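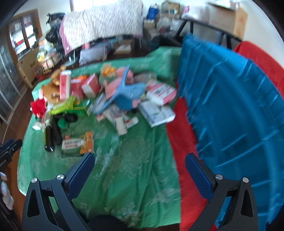 Figure 3. Sorting station with mixed household goods and toys on a green floral sheet, seen from a hand-held gripper. A second gripper and the fingers of a hand are at the left edge.

4.2 Changes in task allocation

Before the trial, workers at the Koltier returns depot picked items from a mixed pile by hand and placed them in one of 11 categories. Picking and category judgment were treated as a single job and paid at a single rate. The Mistia line separates the two. Operators now spend part of each shift collecting demonstrations with hand-held grippers, and the remainder handling items that the automated cell has rejected.

Fig. 3 illustrates the kind of input involved. Plush toys, upright and tilted cartons, a flat package with Chinese characters, and a translucent bag share one surface, with the near half of the sheet left mostly clear. Rigid cartons present flat faces to the finger pads. Plush and bagged goods deform under contact, and their outlines are harder to segment when they overlap.

We interviewed 26 operators and logged 920 rejected items over the trial period, which ended in December. Rejections were concentrated in soft and transparent packaging. Operators described the remaining manual work as slower per item and more demanding, as the easy cartons no longer passed through their hands. Under the former rate, calculated on items per hour, this would have lowered their pay. The depot moved to an hourly rate in the second month, following a request from the floor supervisor, Fengying Zou.

Demonstration work was received unevenly. Eight operators asked for more of it, citing the freedom to set their own pace. Others reported wrist fatigue from the weight of the tool and disliked being limited to two fingers for items they would normally scoop with the whole hand. Grasps recorded late in a shift also showed more regrasping, and we excluded them from the training set described in Section 3.

Job titles were not revised during the trial. Operators who collected demonstrations remained classified as sorters, and their training hours were entered under equipment maintenance. We return to this point in Section 5.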